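Programme de suivi des limicoles et des oiseaux d'eau de l'étang de Lamia
Rapport d'avancement à l'attention du Fonds Anham pour les zones humides
Mars 2026

1. Objet du rapport

Le présent rapport rend compte de l'exécution de la deuxième tranche du programme de suivi des limicoles migrateurs et des oiseaux d'eau hivernants de l'étang de Lamia, conformément à l'article relatif aux obligations d'information figurant dans la convention de subvention. Il couvre la période écoulée depuis la remise du rapport précédent et expose les travaux de terrain, l'état de la base de données, la situation des équipements ainsi que les ajustements demandés pour la tranche suivante.

2. Travaux de terrain

Le protocole de comptage a été appliqué sans modification. Les relevés s'effectuent à partir de cinq points d'observation fixes, répartis entre la digue nord, la roselière et les vasières de l'ancienne pêcherie. Sur la période, 28 sorties ont été réalisées. Deux sorties prévues en décembre ont été reportées en raison du gel de la queue de l'étang et de la fermeture temporaire du chemin de digue par le gestionnaire des ouvrages hydrauliques.

Le niveau d'eau est demeuré élevé pendant une grande partie de l'automne, de sorte que les vasières n'ont été découvertes que tardivement. Cette situation a réduit la durée de stationnement des petits limicoles, en particulier du Bécasseau variable et du Grand Gravelot, tandis que les Bécassines des marais se sont reportées sur les prairies inondées situées à l'ouest du site. Le Chevalier culblanc a été noté à chaque passage jusqu'aux premières gelées. Un Bécasseau de Temminck a par ailleurs stationné trois jours sur la vasière sud; la fiche correspondante a été transmise au coordinateur départemental.

Chez les anatidés, la Sarcelle d'hiver reste l'espèce dominante, avec un effectif maximal de 1 262 individus lors du comptage de décembre. Le Canard souchet et le Canard chipeau présentent des effectifs comparables à ceux de l'hiver précédent. Le Fuligule milouin demeure en retrait et ne fréquente plus que la partie profonde de l'étang, devant la bonde. Il conviendra d'attendre au moins un hiver supplémentaire avant de se prononcer sur une tendance.

Les relevés de dérangement, introduits à la demande du Fonds, ont été conduits en parallèle. Les envols collectifs constatés sont principalement liés au passage de chiens non tenus en laisse sur la digue et, dans une moindre mesure, au survol de la roselière par des engins de loisir. Une signalisation provisoire a été mise en place à l'entrée du chemin avec l'accord de la commune.

3. Données et valorisation

La reprise des carnets anciens dans la base Kutamer s'est poursuivie. L'ensemble des carnets relatifs aux comptages hivernaux est désormais saisi. Restent à traiter les carnets de migration prénuptiale, dont plusieurs emploient une nomenclature abandonnée et nécessitent une relecture ligne à ligne. Les observations dont la localisation n'a pu être rattachée à un point fixe sont conservées sous un code distinct et ne sont pas intégrées aux analyses d'effectifs.

Le contrôle de cohérence a mis en évidence un certain nombre de doublons, issus de la saisie concurrente d'une même sortie par deux observateurs. Ils ont été corrigés -- à l'exception de ceux de la saison la plus ancienne, pour laquelle les originaux sont incomplets. Un extrait de la base, accompagné de sa notice, sera déposé auprès du Fonds en même temps que le rapport final.
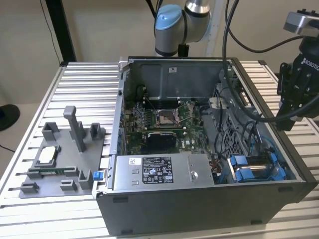
Moyens techniques et équipements

La longue-vue acquise sur la première tranche donne satisfaction. Le trépied a dû être remplacé et la dépense correspondante imputée sur la ligne « petit matériel ». L'observatoire de la digue nord a reçu une nouvelle couverture en roseau; le volet de tir photographique, voilé par l'humidité, ferme mal et devra être repris avant l'automne. L'échelle limnimétrique a été nettoyée et son zéro vérifié.

Situation financière

Les dépenses engagées sont conformes au budget prévisionnel, à l'exception du poste « déplacements », inférieur aux prévisions du fait des sorties reportées. Le programme sollicite l'autorisation de transférer jusqu'à 2 000 euros de ce poste vers celui des aménagements légers, afin de financer la reprise du volet et la pose d'un écran végétal le long du dernier tronçon de digue. Ce transfert est sans incidence sur le montant total de la subvention. L'état détaillé des dépenses figure en annexe A.

Partenariats

Les échanges avec l'équipe du programme Pētersons, qui applique un protocole voisin sur des étangs littoraux, ont permis d'harmoniser les classes de dérangement et la définition du comptage simultané. Une convention d'échange de données est en cours de relecture par les deux parties.

Prochaines étapes

La tranche suivante débutera par le suivi de la migration prénuptiale, à raison d'une sortie par semaine jusqu'à la fin du mois de mai. Suivront le recensement des couples nicheurs de Vanneau huppé et de Petit Gravelot, puis l'analyse des relevés de dérangement. Le programme souhaite en outre obtenir du gestionnaire des ouvrages un calendrier prévisionnel des abaissements de niveau -- demande déjà formulée l'an passé et restée sans réponse à ce jour.

Annexes : A. État des dépenses; B. Tableau des effectifs par espèce et par point; C. Plan de situation des points d'observation.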